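A fault on the right arm, and what we changed

I said in May that I would write up the next proper failure on the two-arm bench instead of only the good days. It came sooner than I would have liked. No person was hurt and nothing expensive broke, but the right arm moved when it had been told to hold, and I think that counts as a safety matter even with small arms.
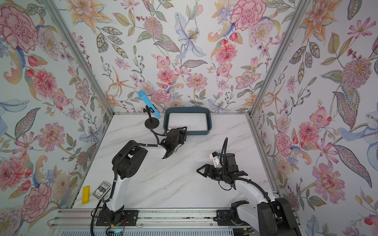
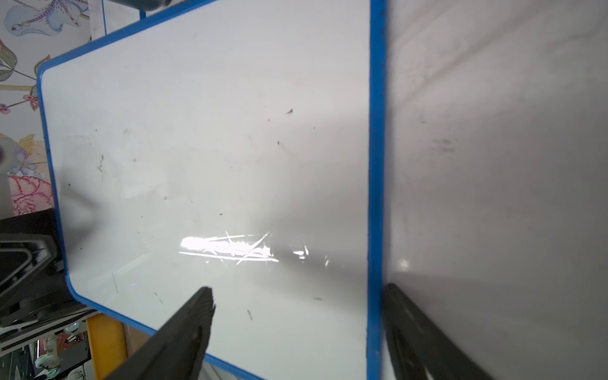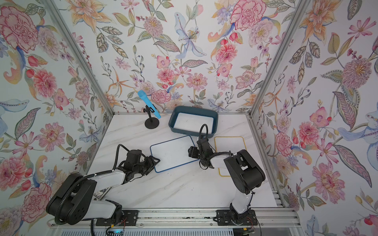 Ruan Khumalo
Bench technician, Lacson
2024-10-22

The job is called Derner and it is simple enough to explain. Two arms share one table and work on ordinary objects between them. One of the tasks is a small whiteboard with a blue frame. Both grippers come in to the board, one from each side, close on it and lift together. Neither arm is meant to lift until both report that they are holding.

On the day of the fault I was at the keyboard and Yolandi Chauke was resetting the table between runs. We had done 36 lifts since the morning check. On the next one both arms closed, the board came up a little way, and the right arm stopped. Its controller reported a lost connection to the wrist. The left arm did as it should and held still. I pressed pause. The screen said both arms were paused, and Yolandi put her hand in to take the weight of the board.

Then the right arm came back to life and tried to finish the lift. It pulled the board up at one end and twisted it out of the left gripper. The frame caught Yolandi across the knuckles on the way past. She got her hand out, I hit the stop button and the power went off. Both arms sagged on to the table, as they always do without power, and the board landed face down. She had a red mark and no cut. We wrote it in the book and stopped for the day.

It took us most of the next two days to work out why. Jannik Hinrichs went through the logs and I went through the wiring.

The first half was mechanical. The cable to the right wrist stands up in a tall loop so that the joint can turn freely. When the forearm is bent back towards the middle of the table and the wrist rolls at the same moment, that loop pulls tight at the plug. The plug had worked slightly loose. I could make the connection drop by hand by moving the wrist to that one position and pressing on the sleeve. In any other position it was fine, and that explains why the morning check never found it. The morning check doesn't go there.

The second half was ours. The pause button sent a message to each arm and then changed the words on the screen. It didn't wait for an answer. The right arm was off the line when the message went out, so it never got it. When the plug made contact again the arm still had its old target stored, and it went there. Jannik found the gap in the log: 8 seconds between the drop and the arm moving again. That is plenty of time for a person to read "paused" and reach in.

I had assumed for a long time that pause meant safe. It doesn't on this bench and I should have known that, having fitted the stop button myself.

What we have changed so far:

An arm that loses its connection now throws away its target. When it comes back it stays where it is until someone re-enables it by hand.

The screen shows "paused" only after both arms have answered. If one doesn't answer it says so in red, with the name of the arm.

The plug has a clip on it, and the cable loop has more slack. Danilo Galang printed the clip. The first one snagged on the sleeve, the second one is better.

Hands go in only with the power off. This means supporting whatever the arms are holding before cutting the power, and with the whiteboard that is awkward. For now we lower the board first, or if we can't, we cut the power and let it drop. Nantana Phromma asked whether a soft mat would spoil the task, and I think it might, so the tabletop stays as it is and we accept a chipped frame now and then.

I then ran the bad position over 1,000 times with the new clip, wrist only, nothing in the gripper. There were no drops. I also pulled the plug out on purpose five times in the middle of a move, and each time the arm stayed put when I pushed it back in.

The left arm has the same plug. It hasn't given any trouble, but its cable runs a different way and I haven't tested it properly. That is the next job, along with adding the bent-back position to the morning check. Until both are done we are running at half speed, and the two-arm lifts are off the list.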